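Progress Report to the Ingate Fund
Project: Pultargate drive-handling cell, setup and upkeep
Reporting period: April through the date of this report
Prepared by: Omolara Nnaji, project lead
Date submitted: Dec 12, 2024

1. Where the project stands

The Pultargate cell swaps hard drives in rack servers. One arm with one gripper takes a drive caddy out of a chassis, sets it in a rack of used drives, picks up a replacement and puts it in the bay. The grant pays for getting this one cell from a bench demonstration to a machine that two technicians can keep running without calling the people who built it.

At the end of this period the cell is assembled, calibrated and running daily on test chassis. The maintenance routine is written and in use. Two items in the work plan are late: the spare gripper and the handover training. Both are covered below, with new target dates in section 7.

The cell has completed 2,000 swap cycles since the April restart. A cycle is one caddy out and one caddy in. Of these, 41 stopped before the end and needed a person. The stops are broken down in section 4.

2. Setup of the cell

The arm was moved in April from the first bench to a steel base bolted to the floor. The old bench flexed when the arm pushed a caddy home, and the error was large enough to matter at the mouth of the bay. Norbert Kocsis leveled the base and shimmed one corner. He rechecked it after a week and again after a month, and it had not shifted the second time.

The test chassis sits on a fixture plate with two locating pins and a clamp. When a chassis is changed, the new one goes against the pins before the clamp is closed. In May we found that the clamp could be closed with the chassis sitting on top of one pin. Norbert cut a relief in the plate and added a painted line, and the fault has not come back.

Cables from the gripper and wrist camera are tied along the arm at three points. The first routing pulled tight when the wrist turned all the way over, and one connector worked itself out of its socket. The cable now has a service loop at the wrist. Anyone who re-ties it has to jog the wrist through its full range by hand before automatic running is allowed.

Daylight was a problem for the camera. In the morning the bay edges washed out and the vision step would either fail or return a poor position. We adjusted the exposure settings, and the work instruction now says to check the blinds at the start of the shift. A fixed light over the chassis has been bought and will be fitted in the next period.

3. The gripper

Most of the upkeep hours in this period went into the gripper. It was made for us by Tundach, a small machine shop, from drawings by Évan Vasseur.

The jaws are now on their second version. The first set held a caddy well when it was square to the bay, but let it rotate when one rail touched the bay wall first. The second set reaches further along the caddy and holds it at two places. Évan also rounded the inner edges, as the first set was marking the plastic.

Screws working loose was the most common mechanical finding over the summer. The finger plate screws were the worst. They were being tightened by feel, and each person's feel was different. We bought a torque driver, cleaned out all of the threads, put in thread locker and marked the heads with paint pen. A broken paint mark can be seen without tools, so the check now takes very little time. Since the change we have found one loose screw, on a small bracket that had been left out of the marking. It is now on the list.

Jaw alignment is checked with a dummy caddy that has had its drive taken out and a flat steel bar put in its place. The arm holds the bar against a reference block and the operator tries feeler gauges at both ends. If the two ends differ by more than the limit on the sheet, the jaws are reset before any live run.

4. Stops and repairs

Abimbola Adebisi goes through the log every Monday and assigns a cause to each stop. She groups them as follows.

Vision stops were the largest group. Nearly all came before the exposure change. In these the arm waits in front of the bay and does not move in, so there is no risk to the caddy.

Insertion stops came next. The force limit trips when the caddy meets more resistance than expected. Most were traced to the chassis not being fully against its pins. A smaller number came from worn caddies with spread rails. We took the worst caddies out of use and now check rail width on any that cause a stop.

Latch stops happen when the caddy is in but the latch does not close. The fix was a short second push after a pause. Chae-won So added this to the program in September.

The remaining stops were a damaged cable, a flat compressed air supply on the neighboring line that took down our shared network switch when the breaker was reset, and several cases of the emergency stop being pressed by a person. We treat every emergency stop as correct use and do not ask operators to account for it beyond a line in the log.

There was one real repair. In August the arm was jogged with a caddy still partly in the bay, and the side load bent a clamp bracket on the gripper. The cell was down for 7 working days. Most of that was waiting for the replacement part. Two changes came out of it. The jog speed is limited whenever the program thinks a caddy is held, and the recovery sheet now starts with a look at the jaws before the pendant is touched.

5. Maintenance routine

The routine has been through several drafts. The one now posted at the cell is short enough that people complete it.

Start of shift
Look over the paint marks on the gripper.
Check the wrist cable loop and ties.
Check the blinds and wipe the camera window with a dry cloth.
Press and release the emergency stop, and confirm that the controller reports it.
Run one cycle at reduced speed with a test caddy.

Weekly
Dummy caddy alignment check, with readings written on the sheet.
Clean the jaw faces.
Check the chassis clamp and pins for wear.
Copy the log and the current program to the shared drive.

Monthly
Torque check on every gripper fastener.
Base bolts and level.
Rail width on all caddies in circulation.

Repairs need two signatures before the cell goes back to automatic: the person who did the work, and a second person who has watched three slow cycles. This added some delay at first. We have kept it.

6. Spending and people

Spending is within the approved budget. The second set of jaws was paid from the equipment line, and the torque driver and gauges came from consumables. The spare gripper has been ordered but not invoiced. We ask the Fund to note that this cost will fall in the next period.

Chae-won moved to half time on the project in October. Programming work is mostly finished and we do not expect this to affect the plan. Évan remains available for drawing changes. Abimbola and Norbert are the two people who look after the cell day to day.

7. Late items and next steps

The spare gripper is late. Tundach had the plates cut on time, but the first batch had the holes for the camera mount on the wrong side, an error in the drawing we sent. The drawing has been corrected and new plates are being made. We expect the finished unit in January. Until it comes, a serious gripper fault would mean another stop like the one in August.

Handover training is also late, for a related reason. The training includes a full gripper change, and we would like trainees to do this with the spare in hand. The written part has gone ahead. Two technicians from Stojanović, the hosting company that will receive the cell, have read the instructions and sent back comments. They wanted the recovery steps on a separate laminated card, and they found two places where our sheet named a menu that had been renamed in a software update. Both have been fixed.

For the next period we plan to:
Fit the fixed light and repeat the vision tests at different times of day.
Receive, fit and calibrate the spare gripper.
Hold the training, with each technician doing one gripper change and one recovery from a jam.
Run the cell for a full month with only the Stojanović technicians doing the upkeep.

We have one open technical question. Caddies from different suppliers have slightly different rails, and the force limit that suits one is a little tight for another. Chae-won has proposed a separate limit for each type, chosen from the label. Norbert would prefer one limit and a narrower list of approved caddies. We will test both on the same chassis and report the results.

Contact for this report: Omolara Nnaji, Pultargate project office.

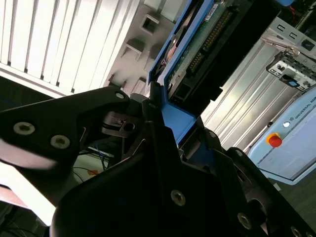

How often should the torque on the gripper fasteners be checked?

Every fastener is checked with the torque driver once a month. Between those checks, the operator looks over the paint marks at the start of each shift.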